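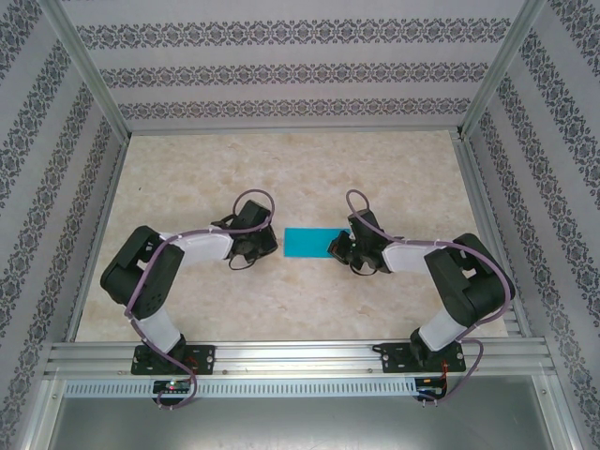

October
By Maximiliano Carretero
5 min read

I have had the Plornard two-arm kit set up for most of the month now, and a few people have asked whether they should buy one. Short version: probably, if you already know how to use a hex key and a terminal. The longer version follows.

Plornard sells the kit in two forms. You can get one arm with a controller, or the pair with two controllers and the mounting plates. I bought the pair through Stoltport, who were the only shop with stock. The box had 281 parts in it according to the packing list. I was missing one bag of screws. Stoltport mailed it without any argument and it showed up four days later.

Assembly

The manual is fine up to the elbow and then it gets thin. The drawing for the upper link shows the horn rotated the wrong way, so I built the left arm, took it apart, and built it again. The right arm took one evening. Igor Charvát has a write-up on the user forum that covers the same mistake, and I wish I had read it first.

Both plates bolt straight to aluminum extrusion. I put mine on the front rail of the enclosure I already had. If you don't have extrusion you will need to drill a board, and the hole pattern is not printed anywhere in the manual. Itziar Aranda measured hers and posted the numbers, so use those.

Leave plenty of slack in the cables. My first try was neat and tight, and it pulled a connector out when the wrist turned all the way. I redid the whole thing with big loops and zip ties. It looks worse and I have not lost a connector again.

Software

Setup is a download and a config file. Each servo needs an ID, and you set them one at a time, with only that servo plugged in. It is boring work. Do it before you build the arms. I did it after, and had to unplug everything.

Once the IDs are right, calibration takes a few minutes per arm. The controller saves it, but a firmware update wipes it, so keep a copy of the file.

Fingers

The stock fingers are hard and slick. They are all right for foam and cardboard and bad for anything smooth. Sastach makes soft yellow ones with pockets molded into the face, and I would call those a required extra. The soft material gives a little when it closes on something, so you can be off with your aim and still get a grip.

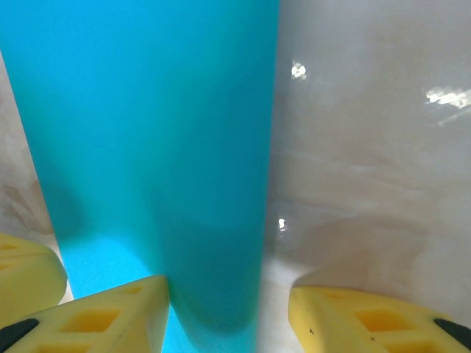 Wrist camera view with the soft yellow fingers down low on a turquoise piece.

The wrist camera is a separate purchase too. The picture is good enough to see where the fingertips are. My tabletop is shiny and throws bright spots back at the lens, which bothers the object detection more than it bothers me. A matte mat would fix that. I haven't bought one.

How it did

I ran a plain pick-and-place with one arm, 100 tries, same start position each time. It missed 3. Two of those were my fault for a loose wrist screw. Handing things from one arm to the other is much harder and I don't have a number for it that I trust yet. Timing between the two controllers drifts a bit over a long session, and restarting both clears it up.

The elbow servos get warm after an hour. Selim Bayram runs his with a small fan pointed at them. I just take a break.

Price and the other option

The old Rey kit is still around used and costs less, but parts are hard to find and the gripper is weak. I would skip it unless someone gives you one.

Support at Plornard is email only. My ticket was number 3391 and I got a useful answer the next morning, from a person who had clearly built the thing.

Next I want to swap the stock power supply for a bigger one and run the handoff again. I'll post the config file when it's cleaned up.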